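Black T-shirt

The black T-shirt is a short-sleeved knit shirt dyed black, worn by adults and children in most parts of the world. It is sold as everyday clothing, as part of staff uniforms and as a base for printed designs.

Fabric and dyeing

Most black T-shirts are made of cotton or a blend of cotton and polyester. Cotton is usually colored with reactive or sulfur dyes. Black needs more dye than pale shades, and cloth that is rinsed badly after dyeing can rub off on skin or furniture. The Haugen mill in Skutier dyed its cotton in batches of 475 kilograms and rinsed each batch for 40 minutes.

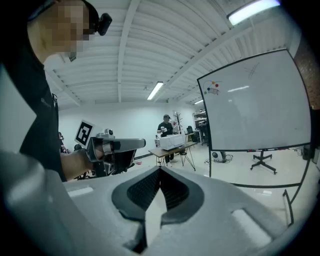
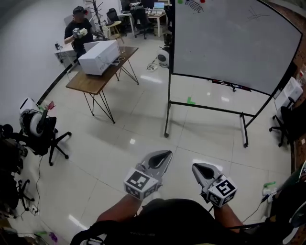
Black shirts

Fading is the most common complaint. Washing wears down the surface of the yarn, and the broken fibers scatter light, so the cloth looks gray even where much of the dye is left. Bleach and strong sunlight also break down the dye itself. Care labels often call for cool water — 40 degrees Celsius at most — and for turning the shirt inside out.

Use as work clothing

Stagehands wear black to stay out of sight of the audience. Restaurants and hair salons choose it for hiding stains, although flour and lint show clearly. In her study of shop uniforms in Tevura, the textile historian Ulla Pelkonen found that 12 stores had changed from white shirts to black ones. Most kept the older white shirts for stockroom work.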